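Lalonham College of Further Education
Certificate in Stores and Materials Handling
Unit 7: Storing Moulded Parts Before Assembly
Handout for the Wednesday group

Purpose of this session

This unit deals with the period between the arrival of a moulded part and its use on the assembly line. Many surface faults reported at assembly begin in storage. Students should be able to choose a suitable rack, set a stacking rule for a given part and complete a stock card without help.

Key terms

Show face: the side of a part that the customer will see once the product is finished.
Rest face: the side on which a part may be laid down.
Lot: all parts made in one run from the same batch of material. Lots must not be mixed on a tier.
Point-of-use stock: the small quantity kept within reach of the person or station doing the work. The remainder is bulk stock and is held elsewhere.

Choosing a rack

A rack should be chosen for the largest part it will carry. Parts that overhang the tier are knocked by passing trolleys, and long thin parts may sag if left overhanging in a warm room. Tier height matters as much as depth. The Bokuton exercise, which students completed last term, used deep tiers with very little headroom, and most groups found that parts were scraped on the way out. Leave enough space above each part for a hand to lift it clear.
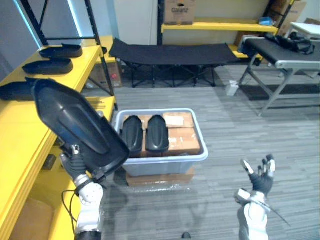 Stacking rules are set part by part and written on the rack label. Flat panels may be interleaved with paper and stacked to the limit given by the supplier. Curved parts are harder, as the weight of a stack falls on a few points and can leave marks or alter the shape. The usual rule for curved parts is a single layer, all facing the same way. The black shells on the yellow shelving are laid flat with their long axes on the diagonal, one in front of the other, and a third lies at the front left edge of the tier, partly hidden behind another held in a hand. Where a part has a rim, check whether the rim or the body bears the load, and record the answer on the label.

Stock cards

Each tier carries one card. The card shows the part name, the lot, the quantity received and every withdrawal. In the Khaemba worksheet the opening quantity is 200 and the reorder point is 15. Students are asked to work out the balance after each withdrawal and to mark the line at which a new order should be raised. Corrections are made with a single line through the error – never with correction fluid – and initialled.

Cleaning

Racks are wiped down at the end of each shift. Use a dry, lint-free cloth on painted tiers. Dust left on a tier acts as a fine abrasive when parts are slid across it, so parts should be lifted on and off.

Work for next session

Read the Flilley case notes, pages 1 to 7, and prepare a rack label for the door trim described there. Bring the completed Khaemba worksheet. Labels should be handwritten in block capitals and fit on one side of a standard card.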